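Sorting by colour, and how I got sucked into it: a thread 🧵

1/ So I've spent most of November making play trays for the little ones' table at our Saturday-less, rainy-afternoon toy library (we open whenever the hall is free). This is the one I'm proudest of. 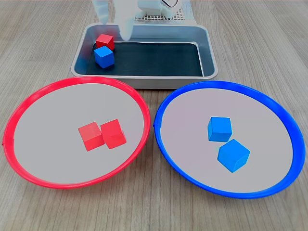
2/ What goes in it

Two round plates with coloured rims, one red, one blue. Wooden cubes to match. One metal tray with a black liner in the bottom. And that's your lot! I had a much longer shopping list to start with and I'm so glad I got bored halfway through it.

3/ The rules, such as they are: cubes start in the tray, all jumbled. Red ones go on the red plate, blue ones go on the blue plate. A two-year-old gets it in one go if you do the first cube yourself and then keep your mouth shut (I find the second bit much harder than the first).

4/ I tried it with plain white plates before this and stuck a coloured dot in the middle of each. Hopeless. First cube goes down, covers the dot, and now you've got a plate with a cube on it and a very puzzled toddler. A coloured rim stays visible however many cubes you pile in.

5/ Someone's bound to ask about the tray, so: any shallow metal one will do, but line it. Wooden cubes tipped into bare metal make a noise you'll hear in your sleep. I cut my liner a bit big and it wrinkles. I've decided I can live with the wrinkles.

6/ The dark liner was a happy accident, I only had black in the drawer. But red and blue both show up beautifully against it, and when I swapped in a patterned one for an afternoon the children kept trying to pick up the pattern.

7/ Cubes! I have opinions about cubes. Wood over plastic every time for this, they don't skid about. Matt paint too if you can get it, the shiny ones slip out of small damp fingers and end up under the radiator. We have lost so many to that radiator.

8/ I got ours from a little outfit called Skasoren, a mixed bag of 400. Yes, 400. I misread the listing and thought I was ordering 40. The box arrived and my other half just looked at it and went to put the kettle on.

9/ Update on the 400: I tipped them all out last night and there are 356 left. I'm blaming the radiator for most of that. There's also a dog who visits.

10/ You really don't need many out at once, though. A couple of each colour is loads for a first go. I put out 30 once, thinking more cubes meant more fun, and we had a tower, a row about the tower, and no sorting whatsoever.

11/ If they whizz through it, things I've tried that went down well:
- one cube of the "wrong" colour already on a plate, and they have to spot it
- taking turns, one child per colour
- doing it with a spoon (chaos, brilliant, allow extra time)

12/ Things that went down badly: tongs. Everybody online loves tongs. Ours got used as crocodiles within a minute and stayed crocodiles. I've put them in the animal box, where they're much happier.

13/ A bit about laying it out. Plates at the front, side by side, tray behind them. I used to have the tray at the front and little arms were dragging through it to reach the plates, sleeves and all. Swapping it round took two seconds and I'd been doing it wrong for weeks.

14/ Also, a plain table! We had a gorgeous cloth with farm animals on it and I was very attached to it. Half the group spent the session talking to the pigs. Cloth's gone back in the cupboard and comes out for snack time.

15/ Tidying away is part of the game in our house and in the hall. The plates stack, the cubes go back in the tray, the tray goes on the low shelf. I say "red ones home first" and they'll do it for me. They would never do it if I said "tidy up", obviously.

16/ I keep the spare cubes in a lidded tub on the high shelf with the colour written on masking tape. One tub per colour. The green tub is labelled "greeen" and it's been up there so long that I'm leaving it.

17/ Several of you wanted to know about yellow and green plates. I've got green rims coming, but I'm only adding the third plate for the older ones. With the tiny ones two is plenty, they look from one to the other and you can see them deciding. I love that bit.

18/ Next on my list is a size version, big cubes and small cubes, same tray. I've not worked out what to do for plates yet. If anyone's done one, send me your photos please, I'm nosy and I need ideas before the hall's free again!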